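We opened the spring show in April, in the old gymnasium at Jarnach, and I have put off writing about it because I wanted to be rested first. I am rested now, more or less.

The play was Flurine, which hardly anyone has heard of. It's a two-act piece about a ferry pilot who refuses to retire, and it has a cast of nine if you double the dockhands. Lakshmi Rai found the script in a box of them she bought at a library sale and read it aloud to us at her kitchen table. I thought the first act was slow. I still think so, but it plays faster than it reads.

I was stage manager and also the Harbor Clerk, who has 19 lines. That sounds manageable. The trouble is that the Clerk is onstage for most of act two, sitting at a desk, and the heaviest run of light cues is in act two. We solved it by giving the cue book to Mohandas Murthy, who had come in to build the dock and had never called a show. He practiced for a week with a recording of the read-through. He missed one cue on opening night and none after that. I missed an entrance on the second night, so I have nothing to say about his one cue.

Rehearsals ran six weeks, three evenings a week, with the last week every evening. The first two weeks were in the Menon studio over the bakery, which has a good floor and a low ceiling. We taped out the dock and the wheelhouse and got used to them. Then we moved to Jarnach and found that the real platform was deeper than our tape by the length of a person lying down. Every cross took longer. The argument in act one, which had been tight, had a lot of walking in it all of a sudden. Lakshmi ended up pulling the wheelhouse downstage and leaving the back third of the platform dark, and that fixed the argument but it meant the dockhands had to come on through the dark carrying rope. They complained and then they learned it.

The sound in that room is bad. If you speak up toward the rafters you lose the ends of your words, and if you speak down you lose everything. We spent a whole Tuesday with one person at a time onstage and the rest of us scattered around the seats, raising a hand when we lost a word. It was dull work. I'd do it again in the first week in a new room and not the fourth.

We had 32 seats sold for opening, which is fine for us. The second night had more, and Friday was the best house of the run. A school group came to that one and laughed at the Clerk's stamp, which had never gotten a laugh before. I then made the mistake of stamping harder the next night and got silence. Leave it alone is the note I gave myself.

Costumes were mostly coats. Lakshmi wanted everybody in weather gear from the start so that when the pilot takes his coat off near the end it would register. It's a nice idea and it worked from where I sat, but it was hot under the lights and two of the coats had linings that showed sweat. If we bring the play back I would ask for lighter coats cut the same way.

Strike took us until after midnight. The dock came apart quickly because Mohandas had numbered the boards. The small stuff took longer, as it always does. I did the props first, then the lamps, then the odds and ends, and sorted what was ours from what goes back to the Menon studio.
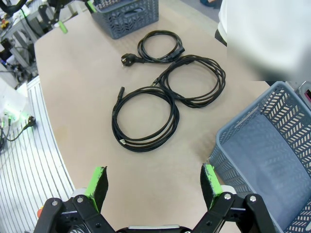 Power cables, coiled.

The only damage was to the pilot's wheel, which lost a spoke on the stairs. It can be glued. The Harbor Clerk's desk went back to my own hallway, where it came from, and I still find bits of tape on it.

Money, for those who ask. Tickets were 20 dollars and we covered the room, the rights and the lumber, with a little left over that has gone toward the next one. We didn't pay ourselves. We did buy everyone dinner after the last show, and the noodle place stayed open late for us.

The next one is Skarkia, in the fall, if we can get the rights. It has a smaller cast and a single set, a waiting room. I've asked not to be in it. I would like to call a show from start to finish with a headset on and a cup of tea beside me, and Lakshmi has agreed to that for now. There is a part for a night porter that she keeps mentioning. Auditions will be at the Menon studio, and I'll post the sides when I have them typed up.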